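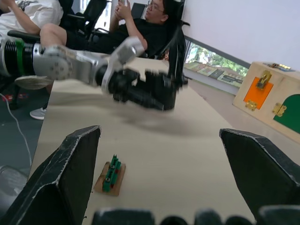
Vorerow修道院の創建文書について、料紙と本文の年代を分けて整理しておく。現存するのは羊皮紙1葉で、支持体は創建期とされる時期のものとみて矛盾がない。問題はその上に書かれた本文のほうにある。木の台に緑色の部品が立ち、側面に赤が少し入った小物を渡されたとして、台の表面がやや擦れているから部品も同じだけ古い、とは誰も言わない。ところが文書になると、羊皮紙が古いから本文も古いという議論が今でも通ってしまう。以下、連投。

まず史料の所在。原本はIndberg市文書館、修道院関係箱。近世の写しがDrelska写本に入っている。校訂テキストはSymonenko文庫版が標準だが、これは写本を底本にしていて、原本は異読注で参照するにとどまる。引用するときはどちらの本文か明記したほうがよい。

創建文書の内容は単純。領主が土地と水車、森の用益権を修道院に寄進し、近隣の聖人の墓を修道院の敷地内に移すことを認める。証人欄があり、末尾に印章の告知がある。形式だけ見れば珍しいところはない。

最初の疑点は証人欄。列挙された聖職者のうち3名が、ほかの文書では互いに重ならない時期に現れる。全員が同席できた年が見つからない。ただし証人欄は後日の追認者を書き足すことがあるので、これ単独では偽作の根拠として弱い。

次に用益権の条項。水車の使用料の表現が、創建期の同地域の文書に見当たらない。Indberg側との境界争いが始まってからの文書には繰り返し出てくる。語彙の出現時期としては、こちらのほうが証人欄より重い。

書体。本文は古めの書体を意識しているが、略記の処理が一定しない。同じ語尾について、古い略記と後代の略記が同じ行に並ぶ箇所がある。手本を見ながら書いた手によく出る症状で、Symonenko文庫版の注には記載がない。翻刻では略記を全部開いてしまうため、校訂本だけ読んでいると気づけない。

料紙について。行の下に別の罫線が残っていて、現在の本文と間隔が合わない。削り直しの可能性はあるが、肉眼と斜光で見た限り下層の文字は確認できなかった。紫外線での撮影は申請していない。したがって「再利用された羊皮紙」とまでは書けず、「罫線が本文に対応しない」という記述にとどめる。

印章は現存しない。紐を通す切れ込みはある。切れ込みの縁に摩耗が少ないという指摘が古い目録にあるが、台紙に貼られたあとの状態を見ての記述なので、あまり使えない。

ここで聖人の墓の話。地元の年代記には、修道士が祭壇の脇を掘って石棺を見つけ、その中から鉛の板が出たとある。この記事がよく創建文書の裏づけとして引かれる。しかし年代記の該当箇所は、文書の文言をほぼそのまま含んでいる。語順まで一致する。

つまり、文書を年代記が支え、年代記を文書が支えるという循環になっている。独立した証言が二つあるように見えて、系統としては一つ。どちらが先かは未決だが、どちらが先でも相互の裏づけには使えない。

鉛の板そのものは失われている。写しとされる図がDrelska写本の余白にあるが、銘文の書体は写字生のふだんの手と変わらない。形を写す意図があったかどうかも不明。図から原物の年代を論じるのは無理だと思う。

近代以降の経緯も書いておく。文書は1945年に疎開先からIndbergへ戻され、その際に新しい整理番号が付いた。旧番号と新番号の対照表は不完全で、修道院関係の4点が旧番号のまま引用され続けている。古い論文で「所在不明」とされているものの一部は、この番号の取り違えで説明できる。

旧目録の寸法と現物の寸法が合わない件。下辺が30ミリ短い。疎開の前後で切られたと書いている概説があるが、旧目録は折り返しを広げて測っている可能性があり、同じ目録のほかの文書でも似た差が出る。下辺に新しい裁断面は見えなかった。

偽作と呼ぶかどうか。自分は「後代に作成された創建文書」と書いている。失われた真正の文書があって、その内容を争いに備えて書き直した場合と、寄進そのものが創作だった場合とでは、史料としての扱いが変わる。現在の材料では区別できない。

森の用益権は前者の候補。後の裁判記録で、相手方がこの条項だけは争っていない。水車の条項は激しく争われている。条項ごとに信頼度を分けるのが現実的で、文書全体に真か偽かの札を一枚貼ると、この差が消える。

作成時期の上限は境界争いの語彙、下限はDrelska写本への収録で押さえられる。幅はかなり残る。写字生の手を同定できれば縮まるが、Vorerowの書写室に帰属できる写本が少なく、比較の母数が足りない。

訂正。前に略記の混在を「全行にわたる」と書いたが、確認したところ本文後半に偏っている。前半は手本に忠実で、水車の条項の手前から崩れはじめる。手本がそこで終わっていたのかもしれないし、単に書き手が疲れたのかもしれない。推測はここまで。

残りの作業は、原本に基づく翻刻を略記つきで作り直すこと、旧番号の対照表を補うこと。裁判記録は10月に閲覧した分のノートがまだ整理できていない。水車の条項を引いている箇所から順に入れていく。

投稿:辺境文書メモ
2023年2月5日

コメント

匿名希望の院生
略記を開かない翻刻、公開の予定はありますか。校訂本しか手元になく、後半の崩れ方を見比べてみたいです。

石棺読者
年代記のほうが先、という線は残っているんですね。鉛の板の銘文が文書の書き出しと同じ文句なのが前から気になっていました。

辺境文書メモ
翻刻は水車の条項から先に出します。銘文と書き出しの一致は確認済みですが、定型句の範囲なので前後関係の判断には使っていません。

古書目録係
旧番号の取り違え、うちの引用文献にも該当がありました。対照表が出たら直します。

お問い合わせ | © 辺境文書メモ | ページの先頭へ戻る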